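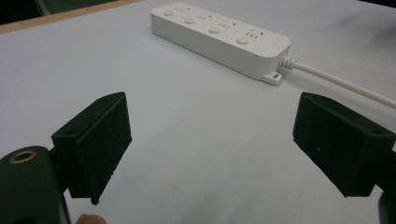 A segurança elétrica doméstica e o dever de informar

29 ago. 2022

O debate sobre o consumo de energia nas habitações tem-se concentrado, nos últimos anos, no preço do quilowatt-hora e na etiqueta dos eletrodomésticos. Merece igual atenção uma matéria menos discutida: o estado das instalações elétricas dos edifícios antigos e a informação que chega a quem neles vive.

Grande parte do parque habitacional foi projetada para um número reduzido de aparelhos. Uma sala dispunha de duas tomadas, um quarto de uma, e a cozinha era servida por um único circuito. O modo de vida alterou-se, as paredes permaneceram iguais. O teletrabalho veio acrescentar computadores, ecrãs e carregadores a divisões que nunca foram pensadas para os receber, e os moradores recorrem a extensões e a tomadas múltiplas com caráter permanente, quando estes equipamentos se destinam sobretudo a uso temporário.

A Associação Emeo, que presta apoio a condomínios e arrendatários, visitou em janeiro 192 frações em prédios anteriores à atual regulamentação. Em 49 delas, o quadro elétrico não dispunha de proteção diferencial em condições de funcionamento. Os moradores, na sua maioria, desconheciam a existência desse dispositivo e nunca tinham premido o respetivo botão de teste. Trata-se de um problema de informação antes de ser um problema de despesa.

Entende esta associação que a responsabilidade não pode recair apenas sobre o utilizador final. O arrendatário que assina um contrato recebe, por regra, um inventário do mobiliário e a leitura dos contadores. Raramente recebe indicação da potência que cada circuito suporta ou da data da última verificação. Uma folha simples, anexa ao contrato, bastaria para suprir esta falta e teria custo praticamente nulo para o senhorio.

Também os fabricantes e os distribuidores têm obrigações a cumprir. A carga máxima admissível de uma extensão consta habitualmente de uma gravação de leitura difícil. Um aquecedor de 2000 W e uma chaleira ligados à mesma tomada múltipla podem ultrapassar o limite do conjunto sem que o utilizador disponha de qualquer aviso. Defendemos que esse valor figure na embalagem em caracteres bem visíveis e acompanhado de exemplos de uso corrente.

Quanto aos municípios, o programa-piloto Osus demonstra que é possível agir com meios modestos. Mediante uma comparticipação de 200 euros por fração, os proprietários aderentes puderam solicitar a inspeção do quadro e a substituição dos elementos de proteção em falta. A dotação inicial permitia abranger 3000 frações, mas a adesão ficou aquém do previsto, em parte devido à exigência de documentação que muitos proprietários idosos não conseguiram reunir. A simplificação do processo deve ser a primeira medida da próxima edição.

Objeta-se, por vezes, que a multiplicação de vistorias constitui uma intromissão na vida privada. A objeção é respeitável, mas as inspeções periódicas ao gás e aos elevadores são hoje aceites sem controvérsia, e um incêndio de origem elétrica não se detém na porta da fração onde começou. O vizinho do andar superior tem interesse legítimo no estado da instalação do andar inferior.

A Emeo apresentará às autarquias uma proposta de ficha elétrica da habitação, de preenchimento obrigatório em cada novo arrendamento e renovável a cada dez anos. O texto encontra-se em consulta junto dos associados, que poderão remeter os seus contributos por escrito à direção.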